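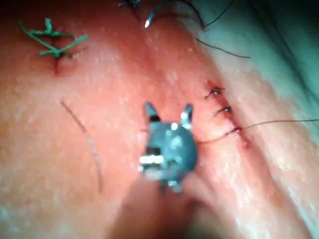

Aoun Polling Booth, folding, single voter

Product code 906. Supplied flat and ready to use.

The Aoun is a folding cardboard voting booth for council elections, local referendums and parish polls. One person can put it up without tools. The side panels stop neighbouring voters from seeing the ballot paper, and the writing shelf has a hole for a pencil string.

Width when open: 51 cm
Sold in packs of 8
Colour: white
Delivery: 21 working days

Booths can be printed with voting instructions in up to two languages. Send the wording with your order, as we do not check it against election rules.

The wheelchair-height version, the Vasik, is sold separately. Orders for polls held in January should reach us by November 29, 2021.

Sales: Gladys Sang
Printing and artwork: Hadi Semaan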